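**Vunard Household Handling Programme: progress report to the Malletville fund office**
Report date: 25 Aug 2022
Work package 3: rules for collecting hand-held gripper recordings in homes

## 1. Purpose of the work package

Work package 3 is to produce a written code of practice for people who record household tasks with a hand-held gripper and a camera fixed to it. The recordings are used to train robot arms at the Begay laboratory. The code covers safety of the collector, care of the household's belongings, privacy, and the minimum quality of a recording.

The grant agreement asks for a draft code at this stage and a final code in October. The draft is complete and has been in use since the start of the reporting period.

## 2. Work done in the period

The draft code has 40 clauses. It was tested in six homes in Malletville, all of them occupied during the visits. Collectors submitted 207 recordings, each covering a single task. Every recording was checked against the code by a reviewer who had not been present.

Tasks were limited to soft goods: folding, picking up, laying flat and moving from one surface to another. Crockery and glass were left out under clause 12 and will stay out until the grip force limit has been agreed.

Three changes were made to the draft while testing was under way:

- The clause on clearing the work area was split. Collectors must now remove sharp, hot or breakable things within reach of the gripper. Other belongings may stay where they are.
- Consent is taken room by room. A single signature for the whole home was found to be too broad.
- The check of the finger pads is made before every task. The earlier wording asked for one check per visit.

## 3. Findings

### 3.1 Clearing the work area

The earlier wording led collectors to tidy rooms before recording. The resulting material was of less use to Begay, as the arms are intended for ordinary rooms. It also caused one complaint from a householder whose papers had been moved. No complaint has been received under the new wording.

### 3.2 Privacy

Most faults found at review were privacy faults. The usual ones were post left on a worktop and family photographs on a shelf behind the task. The wide lens takes in more than collectors expect, especially to the sides. The draft now asks for a slow turn of the gripper before recording, with the preview open, so that such items can be covered or taken away.

### 3.3 Speed of movement

Quick sideways movement blurs the outer part of the view first. The reviewers did not agree on how much blur should lead to rejection. The working rule is that the finger pads and the part of the object being handled must be clear enough to follow. Blur in the background is accepted if both conditions are met.

### 3.4 Approach to soft items

Cloth gave the greatest spread of practice between collectors. Some closed the gripper while still moving down, which pinched the surface underneath as well. The draft now sets out the approach as separate steps, and these are the steps reviewers mark against.

1. Check that both pads are seated and free of lint.
2. Bring the gripper over the item with the fingers open.
3. Choose a raised fold. Avoid seams, buttons and cords.
4. Pause with the open pads over the fold, so that the gap between them and the cloth can both be seen. The lavender cloth on the penguin blanket shows the view required: the two blue pads face each other above a fold and remain fairly sharp, although the objects on the left are badly blurred.
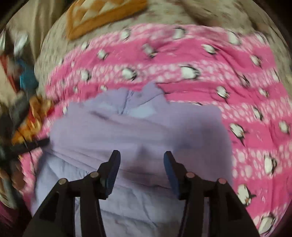
5. Lower, close slowly and lift clear of the surface before moving sideways.
6. Set the item down, open fully and withdraw along the line of approach.

## 4. Open points

Grip force is not yet covered by a figure. Parnano has supplied a test block for the pads, but readings differ between worn and new pads and the cause has not been settled. A limit will not be written into the code until they can be repeated.

Storage of rejected recordings is also open. Vunard deletes them after review. Begay has asked to keep those rejected for handling faults alone. The consent form would need to say so, and revised wording is with the legal adviser.

## 5. Next period

- Agree the grip force limit with Begay and Parnano.
- Issue the revised consent form.
- Give reviewers a shared set of accepted and rejected recordings for the blur rule.
- Submit the final code in October.

No change to the budget is requested. Spending on pads is above plan and has been met from the travel line.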